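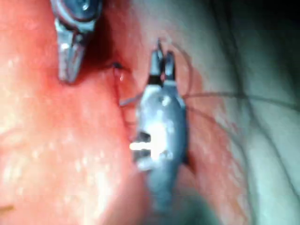

What is a surgical stitch made of? Mostly synthetic polymer these days, though silk is still used and steel wire has its place in closing the breastbone.

Thread and the hands that tie it
Thursday, June 4, 2020
3,377 shares | 12 comments
Print | E-mail

The stock cupboard at the Tatmont teaching centre holds 57 kinds of suture, sorted by fibre, thickness and needle. Gauge is the part that trips up beginners. Past zero, the more zeros a thread has the finer it is, so a 5-0 is thinner than a 3-0. Skin on the face gets the fine stuff. A belly wall gets something heavier.

Then there is the choice between thread that dissolves and thread that stays. Absorbable material is broken down by the body over weeks or months, depending on the type. Non-absorbable thread in skin has to come out later, and deeper down it may be left for good.

Colour matters more than you'd think. Dark thread shows up well against red tissue, and a fine strand is hard enough to follow once it starts to curl. Students at Tatmont begin with a dyed braid for that reason. They move on to single-strand thread, with its springy memory, once their knots hold.

The practice itself is slow. Jaws on one side steady the tissue or take the thread, jaws on the other side drive the needle, and the slack between them has to be managed the whole time. Pull too hard and the edges pucker. Leave it loose and they gape. The Wijesinghe course asks for 1,000 tied knots before the July assessment, logged in a notebook.
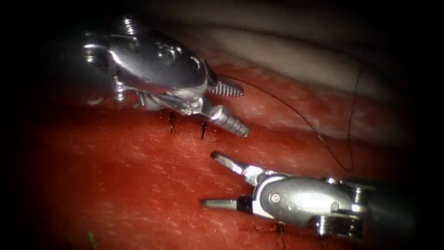 A reader in Clilcombe wrote that the slack was what she remembered most from her own training, and that she used to practise at the kitchen table with dental floss and a chicken thigh, swearing at every loop that caught.

Floss is a bit waxy for the job, but it's cheap. Meva sells reels of practice thread in two colours.

Related
Why some scars fade and others don't
Looking after stitches at home
A short history of catgut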